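Darkmont Workshop Completes Conveyor for Shared Sorting Cell

The Darkmont Community Workshop has completed the conveyor section of its shared sorting cell, a member-built project that has been under way since April. The cell is intended to move small parts along a belt and return them to the correct storage bins for use by other members.

Work on the project, known as Kodikara, takes place on Friday evenings in the Pumano Street building. The workshop set aside $600 for the conveyor and its support frame, with the control software written by members in their own time. A team of 8 carried out the assembly.

The current stage covers two arms, the green belt and a row of blue bins below the front rail. White ring gears were chosen as one of the first parts for handling trials - they are light, easy to replace and already in regular use in the workshop's gearbox classes.
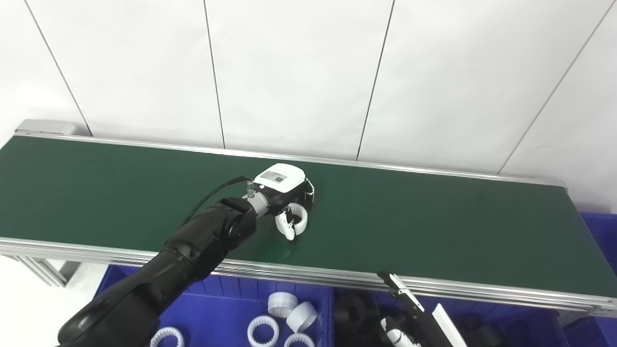 Trials will continue at low belt speed until the team is satisfied with the grip settings. The Kuner Fund, which supports shared workshops in the area, has agreed to match the original $600 for guarding and an emergency stop circuit. Members who wish to join the build must first complete the workshop's machine safety session. Sign-up sheets are posted at the front desk.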